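Light Where You Read: A Daylight Survey of the Lenihan Reading Room

Class project report, Environmental Science elective, Sidville

Why we picked this

Everybody in our group studies in the Lenihan Reading Room, and everybody has a favorite seat. We wanted to find out if the favorite seats were also the best-lit ones. We had no idea how much there was to learn about something as plain as light on a table, and by the second week we were bringing the light meter to lunch!

What we did

We drew a floor plan of the room and gave each seat along the window wall, the middle tables and the back shelves its own code. Then we took readings at 9 in the morning, at noon and at 3 in the afternoon, always with the ceiling lamps off first and then on. The meter lay flat on the table, facing up, and whoever was reading it stepped back so their shadow stayed out of the way. (We had to throw out our first set of readings over exactly that mistake.)

We also handed out a short survey. It asked people where they like to sit, whether they read on paper or on a screen, and whether they ever move during the day. We got 73 surveys back, which was more than we had hoped for in June with finals so close.

What we found

The window wall is bright, and it changes a lot. On a clear morning seat W4 read 495 lux with the lamps off. The back shelves are the opposite. Seat B2 never got past 200 lux, even at noon with every lamp on, and it hardly moved between a sunny day and a gray one.

The middle tables surprised us. They get daylight from the side and lamp light from above, and the two seem to even each other out. Our readings there were the steadiest in the room from morning to afternoon.

The survey did not match the meter very well — and we think this is the most interesting part of the project. Paper readers mostly chose the window, as we expected. Screen readers were split. Quite a few wrote that they start at the window and give up before lunch. The word that kept coming back in the comment box was "glare."

A closer look at glare

Our meter tells how much light lands on a table. It says nothing about what the light does next. A pale wall spreads light in all directions, so it looks much the same from every chair. A dark surface soaks up most of the light, but if it has even a little shine, it can send part of it back toward one spot in the room. Sit in that spot and you get a bright patch. Lean a little to one side and the patch moves with you or goes away.

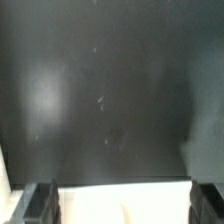 Figure 1. A soft, pale glare spot on a dark gray surface.

Screens and dark folders both do this, and so do the covers of the Gallen atlases on the reference shelf, which we tilted back and forth for far too long. Turning a chair sideways to the window helped more than moving it a whole row back.

What we would do next

We only measured in one season, and the winter sun would come in much lower. We would also like to try the Drarnitz method from our course reader, where you record the light from eye height and not just from the table. The floor plan and the full list of readings are in the appendix, with the survey form after them.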